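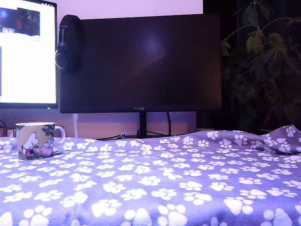
A paw-print fleece blanket and a Moomin mug in front of two desk monitors.

Plistix will change the way it finishes its printed fleece blankets from August, after a wash trial in which the edges of the current version curled before the print showed wear. The company gave the results in a product note dated 6/23/21.

The trial covered 12 blankets, all in the paw-print pattern. Each one went through 30 wash and dry cycles at the low setting given on the care label. The white print held its outline through the full run. The edge did not do as well. On most of the blankets the cut hem had started to roll inward by the midpoint of the trial, and the roll became tighter with each pass through the dryer.

"The print is on the surface of the pile, so we expected that to go first," said Crisanto Navarro, who runs fabric testing for the company. "The hem was the weak point. A cut edge on knit fleece will curl if the knit is under tension, and ours was."

The new version has a folded and stitched hem on all four sides. The knit itself stays the same, as do the dye and the print. Plistix said the stitched hem adds a small amount of weight at the border and will make the blanket lie flatter when it is spread on a couch, bed or desk.

Desk use was included in the note for the first time. Plistix surveyed 700 buyers and found that many kept the blanket at a work table, either over the knees or under the forearms. Navarro said the company had designed it as a couch throw and had not tested it as a table cover.

The note advises against placing a full cup on the fabric. Fleece compresses unevenly under a small base, and a mug that sinks into the pile on one side can tip when the blanket is pulled. It also asks users to keep the fabric clear of the vents on computers and monitors — a folded layer of fleece is thick enough to block the flow of air.

Coffee and tea stains were tested separately. Stains rinsed with cold water in the first hour came out in one wash. Those left overnight needed a second wash, and a faint ring stayed on the lighter colors. Fabric softener made the result worse in each case and is still not recommended.

The first run with the new hem will be 2,000 blankets, sewn at the Gredeck plant. Stores will sell the remaining cut-edge stock alongside it at the same price. The two can be told apart by the row of stitching along the border. Plistix said it does not plan to exchange cut-edge blankets already sold, but the note includes instructions for hemming one at home with a zigzag stitch and a ballpoint needle.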